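Budgeting for hand-held gripper data collection

Budgeting for hand-held gripper data collection is the planning of purchases, space and labor for a workplace in which people record manipulation tasks with a gripper carried in the hand. The recordings are used to train robot arms. Since no arm is needed while recording, the equipment budget differs from that of a conventional robot cell, with a smaller share going to machinery and a larger share to wages, storage and furniture.

Overview

A hand-held gripper of the usual type has two fingers, a housing and a camera that looks forward over the fingertips. The operator works at a table and carries out a task, such as straightening a cloth or moving an item from one spot to another, with the gripper in place of the bare hand. Each attempt is saved as one episode. Tasks that need two hands call for a pair of grippers per operator, and this is usually the first figure settled in a budget.

Buyers generally choose between complete units from a supplier and parts kits assembled in house. Kits have a lower purchase price but add assembly and calibration time. The Ilton workshop, which equipped its first room from kits, later recorded assembly hours as a separate line because they had been left out of the original plan.

Work surface and task items

The table is often the largest single piece of furniture in the plan. A plain light surface is common because dark items show up clearly against it. Planners allow clear floor on at least two sides so that an operator can reach across the work from different positions.

Task items are cheap individually but are replaced often. Cloth goods such as towels and mats lose their pile and fray at the edges after repeated handling, and they are normally bought in batches of the same color and size so that worn pieces can be swapped without changing the task.
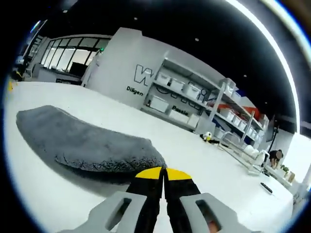 Storage

Shelving and lidded bins are usually placed within a few steps of the table. Storage is frequently left out of early estimates and bought later from general office funds, which makes the real cost of a room hard to trace. The Pludville planning sheet, a form used by several small workshops, lists shelving, bins and labels under the same heading as the table.

Bins are sized to the largest task item. Grippers are stored apart from task items, and spare fingertips are kept in a small closed container because they are easily lost.

Quantities

The number of grippers is worked out from the number of operators recording at one time, with an allowance for units under repair. A room with two operators doing two-handed work needs 4 grippers in use. Spares are added to this figure and are normally of the same version, as mixed versions can differ in finger length or camera angle and complicate the data.

Output is planned in episodes per shift. The Aoun room set its first target at 200 episodes per shift for short cloth tasks.

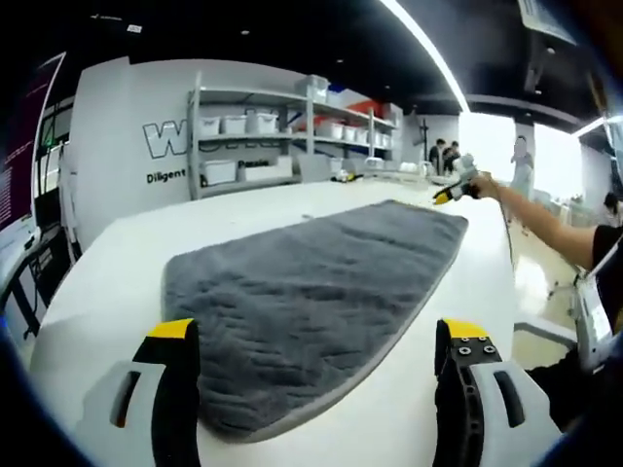

Targets of this kind are used to estimate disk space, charging time and the number of paid hours. They are usually revised after the first month, when the share of rejected episodes is known. Resetting the table between attempts can take as long as the attempt itself, and plans that count only recording time tend to understate labor.

Consumables and running costs

Fingertips wear faster than any other part of the gripper and are treated as consumables. Cables are the next most common replacement, especially where they hang from the device and rub against the table edge. Other regular costs include memory, cleaning supplies, replacement cloth goods and chairs.

Lighting is a fixed cost in most rooms. Even overhead light reduces hard shadows on the table and is usually installed before recording starts, as a later change in lighting makes older and newer episodes harder to combine.
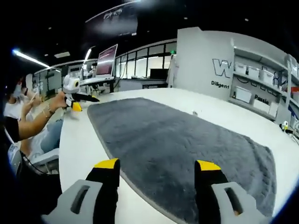
Dark gray plush mat on a white table, with the gripper jaws open.

Purchasing schedule

Orders are commonly split into two stages. The first covers the table, shelving, one pair of grippers and a small set of task items, enough to test the layout. The second covers the remaining grippers and spares. In the Tandano project the second order was held back until the trial period had ended, and its delivery took 21 days. The delay was absorbed by training new operators on the first pair.

A reserve is set aside for changes to the task list. Adding a new type of item may require different fingertips, a larger table or more storage, and more than one of these may be needed at once.

See also

Robot end effector
Imitation learning
Equipment depreciation
Workstation design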